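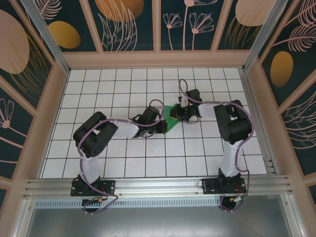 Page last changed: 19/12/2023

Fadomton Tiled Top, white with black grout

Price: $89 per panel, plus delivery
Weight: 19 pounds per panel
Finish: white square tile, thin black grout lines
Order from: the Skedthorpe workshop, by phone or through the order form

I make tiled work surfaces, and the Fadomton is the one I sell the most of. It's a flat tiled panel that sits on top of a table or bench you already own, so you can cut, fold, glue, paint and generally make a mess without worrying about what's underneath. White square tiles, skinny black grout lines, a nice even grid all the way across. I started out making them for my own sewing room and then a neighbor wanted one, and then her sister wanted two, and now there are tile boxes in my hallway.

The grid is what sold me on this color pairing in the first place. I tried cream tile with tan grout before I tried white with black, and it looked very pretty and I couldn't line anything up on it! With the dark lines you get a straight edge everywhere you look. Lay a piece of felt down, bring one side up to a line, and you know right away if you've cut it crooked. I do a lot of green felt and green card around the holidays (trees, leaves, bunting, more trees), and a dark or bright color on white tile is so much easier on my eyes than the old brown table was.

What you get

One panel, already tiled, grouted and sealed. The tile is glazed and the grout gets 3 coats of sealer before it leaves me. Under the tile there's a cement backer board glued to a plywood base, and on the very bottom I put a sheet of thin cork so it won't scratch your table. The edges are finished with a plain strip of metal trim. You also get a little jar of touch-up sealer and a sheet with the cleaning instructions, which I'll repeat further down because people lose the sheet. I lose the sheet.

Panels can go side by side. If you order two or more together I cut them from the same layout so the grout lines carry on across the join. Please tell me on the form that they're going next to each other, and which sides will touch. If you order a second one months later I'll do my best to match it, but tile changes a little from batch to batch and I'd sooner say so now than have you open the box and be cross with me.

I bought 4,000 tiles in October from Pearce, who've supplied me from the beginning, so there's plenty of this batch left and the white should stay consistent for a good long while.

What it's good for

Paper and card. Cloth and felt, including folding, pinning and marking. Clay. Glue of nearly every sort -- school glue peels right off the glaze once it's dry, and hot glue pops off with a fingernail. Poster paint and acrylics. Rolling out cookie dough, if you keep one panel just for the kitchen.

Brenda Penrose has hers set up inside a kind of display nook with patterned paper on the walls, and she teaches card making on it. She told me she likes that the walls can be as busy as she wants when the table itself is plain. I feel the same way. My own room has far too much going on at eye level, and the tiled top is the calm part.

What it's not good for

Hammering. Please don't set eyelets straight onto the tile. Use a rubber mat or a scrap board on top and you'll be fine, but a direct hit with a mallet will crack a tile sooner or later, and it'll be one in the middle.

Rotary cutters, too. The tile won't mind but the blade will be ruined in one pass. Put your cutting mat on it.

Very fine handwriting or drawing on thin paper is awkward, as your pen drops into the grout lines. They're thin lines but you'll feel them. Slip a piece of card underneath.

And I wouldn't leave it outside over winter. It's an indoor top.

Cleaning

Warm water and a drop of dish soap, wiped with a soft cloth. Then wipe again with plain water and dry it off. For paint that's gone hard on the glaze, a plastic scraper held nearly flat. No bleach on the grout, please, it'll go patchy and gray and then you'll be calling me.

White tile does show every speck. A dot of red paint the size of a pinhead will stare at you from across the room. Some people hate this and I've come to love it, because I find my dropped beads and pins in no time. If it'll bother you, I also do the same panel in slate gray, and you can ask me for a sample tile of either one.

Fixing things to it

Clamps are fine along the edges as long as they have rubber pads and you tighten them by hand. Put the pad all the way over the trim and onto the tile so that the pressure isn't sitting on the metal. If you've got a rail or a lamp bar along the front of your table, that should be fastened to the table and never to the panel. I won't drill panels, sorry! Imogen Dunmore talked me into it once and we both regretted it.

A few things I get asked

Will it fit my table? Measure the table first, then send me the two numbers. The panel shouldn't hang over the edge by more than a finger's width. I can make odd sizes and the price changes a bit when I do, mostly upward.

Can one person lift it? I can, and I'm not tall. At 19 pounds it's more clumsy than heavy. Carry it upright like a big picture, not flat like a tray.

Is it noisy? A little. Scissors put down on tile make more of a clatter than scissors put down on wood. The cork underneath helps some. Poppy Hulme keeps a folded dish towel in the corner for her tools and I've copied her.

Can I replace a cracked tile? Yes, and I'll mail you spares for the cost of postage if you tell me which order it was. You'll need to scrape out the grout around it, lift the broken one, stick the new one down and leave it overnight before you regrout. It's a fussy job but it isn't a hard one.

Does the grout stay black? With the sealer, mine has. Hard water can leave a pale film on it, and a wipe of the touch-up sealer brings the color back.

Do you do other grout colors? Not on the Fadomton. I do on the Ivum, which is the smaller one meant for the side of a sink, and you can have that with gray or dark green.

Ordering and delivery

Use the form or call and ask for Shirley. There are two of us here (Shirley Bramwell makes the panels, and that's me; Shirley Catterall does the packing and the deliveries), so either one will do. Panels go out on edge in a wooden crate with foam corners. Please open the crate while the driver's still there if you possibly can, and check the corners first.

You can also pick up from Skedthorpe and save the delivery charge. Call before you come, and bring a blanket for the back of the car.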